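Notebook: walnut ink, second batch 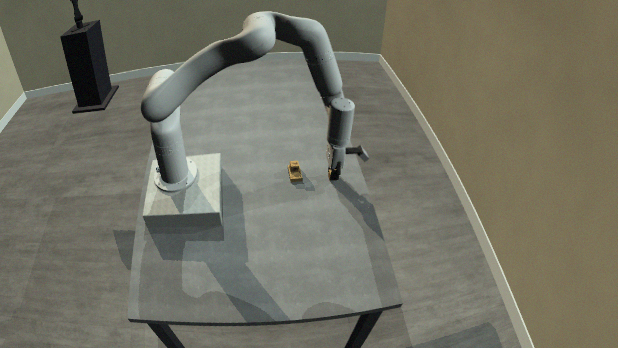
Rendgate, Oct 15, 2026

Okay, batch two is finally in the pot! The August one went moldy in the jar (my fault, I skipped the alcohol), so this time I'm writing things down as I go.

Hulls are from the tree behind the Tian building, picked green and left in a bucket till they turned black and slimy. Weighed out 2000 g with the juice, topped up with tap water to just cover, and put the big enamel pot on low. Smells like wet leaves and old tea – I kind of love it. Stained both thumbs anyway, gloves and all.

Strained it twice, first through the colander and then through an old pillowcase. Squeeze the pillowcase HARD, there's a surprising amount hiding in there. Back on the heat to reduce. Pulled a test stroke on the Gruneo paper and it's a nice warm brown, a bit thin. On the cheap Rudanier pad it feathers like crazy, so don't bother testing on that one.

For the first jar I took 100 ml and stirred in 28 drops of gum arabic solution. Flows much better with the dip pen, and the second coat goes nearly chocolate. Might be a touch shiny? Will look again in daylight.

Still to do: add the alcohol before bottling (please remind me), label the lids, and try a rusty nail in the leftover liquid to see how dark it gets. Pot is soaking in the sink, leave it there.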